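How to Feed a Christmas Cake (and Wrap It Properly Between Feeds)
Posted by Hayley Crabtree, 30 November 2021

If your cake is baked and cooled and sitting on the side looking rather plain, well done, the hard part is over. I had several messages after my baking post asking what happens next, so I thought I'd write it all out slowly, the way my aunt did for me over the phone years ago, with a good deal of repeating herself (she was right to, I wasn't listening).

Feeding simply means spooning a little spirit over the cake every so often until it's time to ice it. It keeps the crumb moist and lets the flavour deepen. You can bake as late as the first week of December and still get a couple of feeds in, so please don't panic if you're behind.

What you'll need

A fruit cake, completely cold
Brandy, dark rum or whisky, a 200 ml bottle will see you through with some to spare
A thin skewer or a cocktail stick
Baking parchment and kitchen foil
A tin with a lid that fits
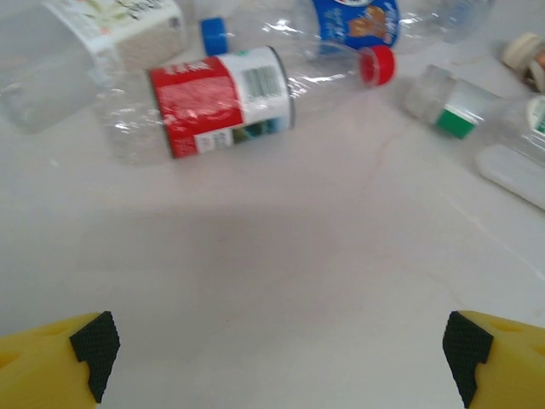 As for which spirit, I go back and forth. Brandy is the usual one and it's lovely, but rum suits a cake with plenty of dates in it, and whisky is nice if you've used marmalade. You don't want to spend a fortune. Whatever is at the back of the cupboard will do perfectly well, so long as you'd be happy to drink it.

The first feed

Unwrap the cake and peel back the parchment from the top, leaving the sides covered if you can. Prick the top all over with the skewer, going down a good halfway but not right through, or you'll have a puddle in the foil. Then take a tablespoon and drizzle the spirit slowly, starting at the edges. The edges dry out first, and everybody pours into the middle, me included when I'm in a hurry. Two tablespoons is plenty for a cake made with 800 g of dried fruit. Give it a few minutes to sink in before you cover it up again.

Wrapping

Two layers of parchment go on first, then two of foil, folded over at the top like a parcel. Keep the foil off the cake itself, as the fruit can react with it. Pop the whole thing in the tin and put it somewhere cool and dark — mine lives under the stairs with the wellies.

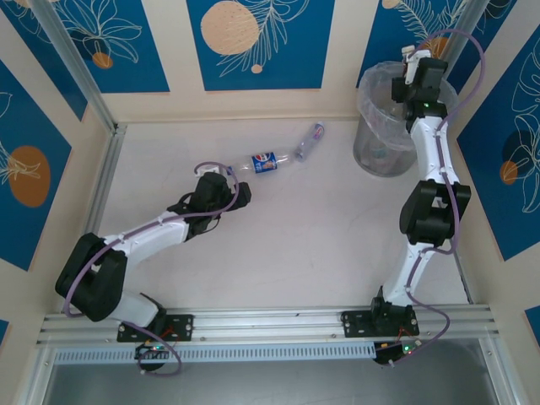

Natalie Nuttall wrote in to say that she turns her cake upside down for every other feed, so the bottom gets its share, and that it gives her a nice flat surface for the marzipan as well. I tried it last year and I'm a convert. Just be gentle with the turning, particularly if your cake is on the crumbly side, and have a plate ready.

How often?

Once a week is my rule, and 3 feeds is enough for most cakes. More than that and it can go a bit soggy, and it won't slice cleanly. Stop a week before you put the marzipan on so that the surface has time to dry.

If you don't want alcohol, cold strong tea or orange juice both work, but feed it only once or twice, keep it in the fridge and eat it sooner — it won't have the same keeping power. 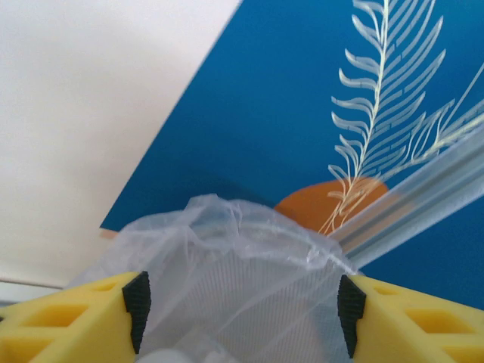

Two yellow gripper fingers with black ridged pads.

If the top still feels dry after the last feed, brush it with a little warmed apricot jam when you come to marzipan it. I'll do the marzipan in the next post, once I've found my rolling pin.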